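Workroom guide > Tables and covers > Folding table

2023-12-11
By Roswitha Kuhlmann
Reading time: 4 minutes

4. Setting up and using the folding table

This section deals with the large folding table, its cloth cover, and the laying out of single garments. It applies to the round-ended and oval tops. For the narrow bench top, see section 6.

4.1 Before you start

You will need:
- one table cover (order no. 438, any pale colour)
- a dry lint brush
- the cover clips, if the top is oval
- a side table for personal items

Check that the top is dry and that no splinters or screw heads stand proud of the surface. Leave a walkway of 700 mm on every side where someone will be working. Chairs can stay at the far side if they don't get in the way.

4.2 Fitting the cover

1. Wipe the table top and let it dry.
2. Find the centre crease of the cover and lay it along the length of the table.
3. Open the cover out to both sides. It should hang down by 200 mm at the ends. A little more or less at the sides doesn't matter.
4. Smooth it from the centre outwards with the flat of your hand.
5. Fit the clips at the rim, one at a time, without stretching the cloth.

Note: Do not iron the cover on the table. The padding under it marks easily.
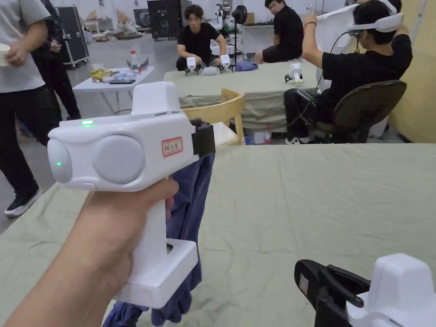 A cover does not have to be perfectly flat to be usable. What matters is that the garment has a clean surface under it and that no hard ridge runs across the working area. The sage-green cover here is wrinkled over its whole width and can still be worked on, and dark blue cloth shows up well against it. Personal things belong on a separate surface, as with the white folding table further back, where there is a water bottle with a red cap and a phone lying near the edge. If the wrinkles catch on buttons or hems, take the cover off and start again at step 2.

CAUTION: Never stand an open cup on the cover. Coffee soaks through to the padding, and the padding can't be washed.

4.3 Opening out a bunched garment

Take one garment at a time from the basket. Put it down on the near half of the table, where you can reach all of it.

1. Look for an edge. A hem or a side seam is easiest. Leave the middle of the heap alone for now.
2. Pick up a small fold of cloth at that edge. Don't take a handful, or you will lift two layers together.
3. Take hold of the opposite corner, or have the second person do it from their side.
4. Draw the two points apart slowly until the cloth between them lies straight. Stop when you feel it resist. With one corner pulled towards the right of the table, expect a long diagonal stretch like this, with the remaining folds standing up in a peak on the other side.

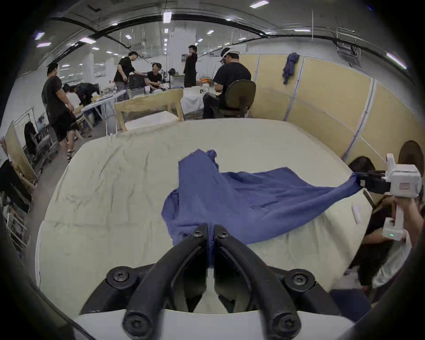
5. Lower both points together. Let go of the first, move along the edge, and repeat until the peak has gone.
6. Press out any trapped air with the flat of the hand.

Note: With two people, agree who is leading before you lift. Dilek Yurt's team has the left-hand person call "down" each time, and new starters are asked to do the same.

CAUTION: Do not pull on knitted cloth or on anything with a loose thread. Put it in the mending tray and enter it on the sheet.

4.4 Tops without sleeves

Vests and sleeveless tops take longer than they look, as the straps roll up in the wash. Deal with the straps first. Once the body is smooth it is hard to free a strap without disturbing everything else.

1. Find both shoulder straps. If one is twisted into a knot, turn it back from the neckline end.
2. Lay the neckline away from you and push down any peak in the cloth with two fingers.
3. Bring the lower hem back on to the table if it has slipped towards the edge. Keep it 25 mm in from the rim.
4. Match the side seams, then fold lengthways.
5. Fold the straps down over the body and fold once more from the hem.
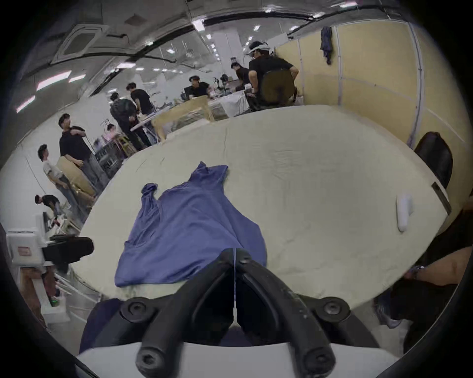 Blue sleeveless garment on a cream cover, shoulder strap twisted at upper left.

4.5 At the end of the session

Brush the cover towards one end and shake it outdoors. Remove the clips before lifting the cloth. Covers are washed on Fridays; leave yours in the marked sack by the door. Torn covers and missing clips should be reported to Edin Ivanov.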